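Clatura Bench Cell Set-up Guide
March 1, 2023
Angharad Gwynne

Section 9. Stirring station: mug placement and tool grip

9.1 Before starting

The two-arm Clatura cell is supplied with the stirring routine disabled. Enable it only after the joint zero check in Section 8 has been signed off for both arms. Sites running the Judimitz controller must also load the February parameter set; the earlier set holds the wrong fingertip offset for the left gripper and will place the stirrer low.

CAUTION: Keep hands and sleeves outside the enclosure panels whenever either arm is enabled. A green indicator on the arm does not mean it is safe to reach in.

9.2 Placing the mug

1. Set both arms to hold. Wipe the tabletop with a dry cloth and let it clear of lint, particularly in the area used for table height calibration.

2. Place the mug on the taught position with the handle turned away from the stirring arm's approach. The handle must not lie under the path of the wrist.

3. Stand the stirrer in the mug with the grip end up. It should be as near upright as the mug allows. Check the wrist camera view: the rim and the upper part of the stirrer must both be visible with the right gripper parked clear of the opening.
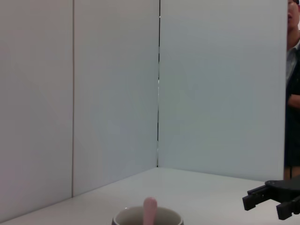 4. Save the view as the placement reference. Name it with the cell number and the mug type.

5. If the rim is not detected, raise the exposure by one step and repeat. Dark glazes on a white bench often need a second step. Do not go beyond 80 per cent, as the wall seams begin to wash out and the corner fit becomes unreliable.

NOTE: Wooden blocks from the pick routine may stay on the table if they are outside the mug keep-out circle. Enter the circle radius under Station > Clearance.

9.3 Gripping and stirring

6. Park the right arm with its jaw open and well clear of the mug. It takes no part in this routine, but the collision model still requires its position to be current.

7. Jog the left gripper over the mug at creep speed. Close on the stirrer using force preset 21. Preset 22 is for metal handles and will mark or crush plastic ones.

8. Lower until the stirrer tip is in the liquid and the fingertips remain above the rim. Stop there and read the Z value on the pendant. 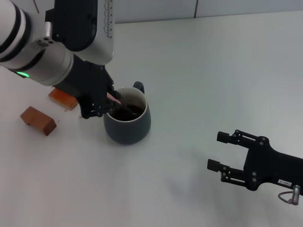 Enter the Z value as Stir Height, then run one slow circle with a finger on the pendant stop. The fingers should keep clear of the rim through the whole turn. If they touch, reduce the circle diameter before changing the height.

9. Inspect the gripper cables on both arms. Any loop hanging below the gripper body must clear the tabletop and the rim of the tallest mug in use. Re-dress the cable with the Sikcombe clips from the spares kit if it does not.

9.4 Faults

Stirrer slips in the fingers: clean the pads with isopropyl alcohol and repeat step 7. Replace the pads in pairs.

Mug shifts during the circle: check for liquid under the base, then check that the stirrer is not bearing on the inside wall.

Stir Height rejected: the table plane has not been calibrated since the last power cycle. Return to Section 8.

Changes to the force presets are to be referred to Mehwish Khattak at the Bhutto workshop before the cell is returned to service.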